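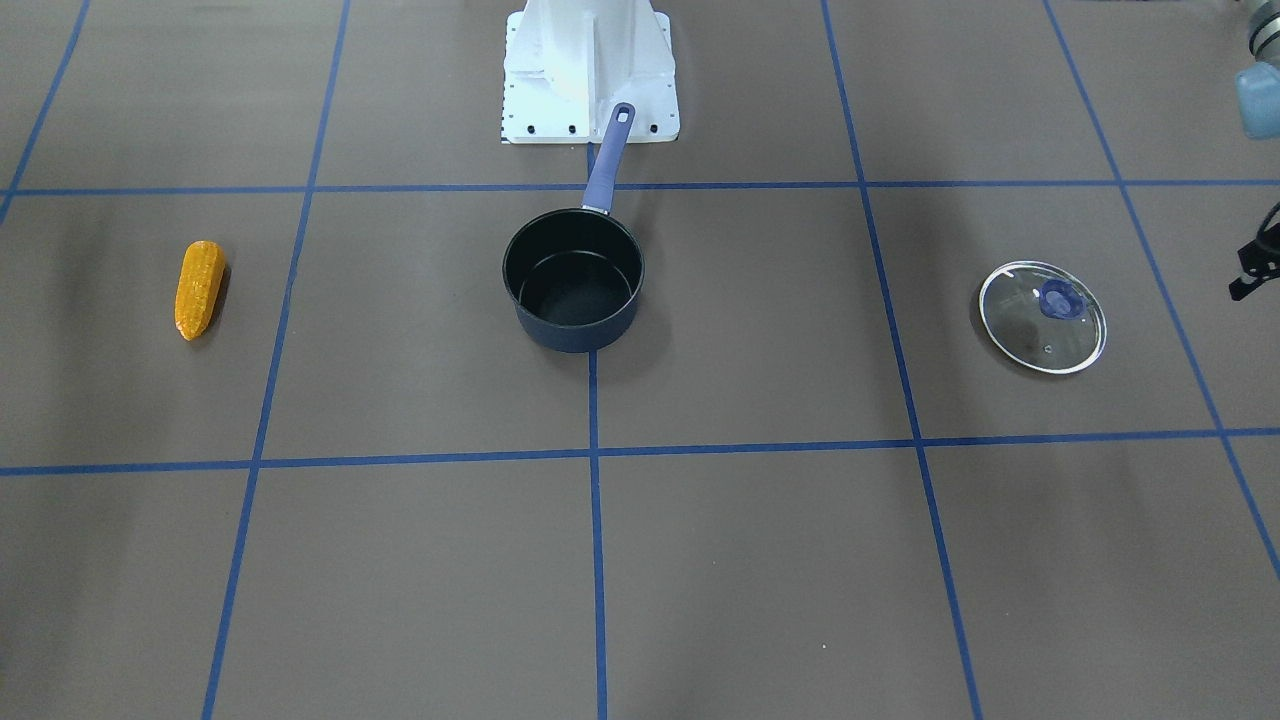 Home | Guides | Moon Watching | Gear | Contact
Filed under: Backyard Astronomy, Beginner Set-Up

Part 4: Setting up the Rurora for a night on the moon

Okay, you've got the tripod together and the tube is out of its foam. Now the fun part! I've set up my Rurora in the driveway more times than I can count and I still get a little giddy doing it.

1. Spread the tripod legs all the way and push down on the center tray until it clicks.
2. Set the Praseo mount on top and hand-tighten the big bolt. Snug is plenty - I stripped one by leaning on it.
3. Slide the tube into the cradle, finder scope facing up, and close both clamps before you let go.

CAUTION: Never point the telescope anywhere near the sun, even for a second, even with the cap half on. If you're setting up before sunset, leave the cap on until the sun is completely down.

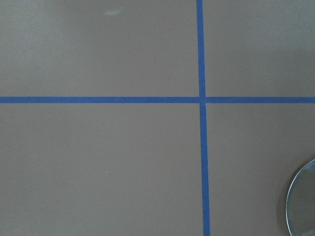 4. Line up the finder. Do this at dusk on something far away that won't move, like a chimney or a phone pole. Put it dead center in the main eyepiece, then turn the little finder screws until the crosshairs sit on the same spot. You're after two lines crossing, the way those blue tape strips do, with your chimney right where they meet. Tomás Kinsella, who got me into all this, makes me check it twice (he's usually right to).

5. Start with the 25 mm eyepiece and find the moon. It'll be BRIGHT, so screw in the Bodin filter if your eye complains.

6. Want craters? Switch to the 10 mm and refocus slowly, a tiny turn at a time. 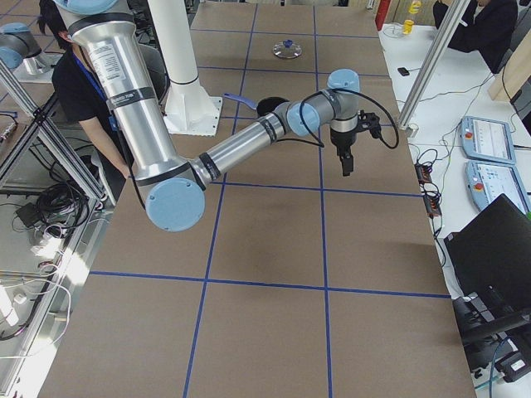

Give it a second to settle after every turn, too, or you'll chase the wobble all night.

NOTE: A full moon looks flat in the eyepiece. Try a few nights around first quarter and look along the shadow line, where the mountains really pop. My best view ever was in April, a little after 9 p.m., wearing two sweaters.

7. When you're done, cap both ends and let the tube warm up indoors before you wipe anything. If the lens has fogged, leave it alone until it clears.

Drive motor owners, your Privska battery pack hook-up is in Part 5.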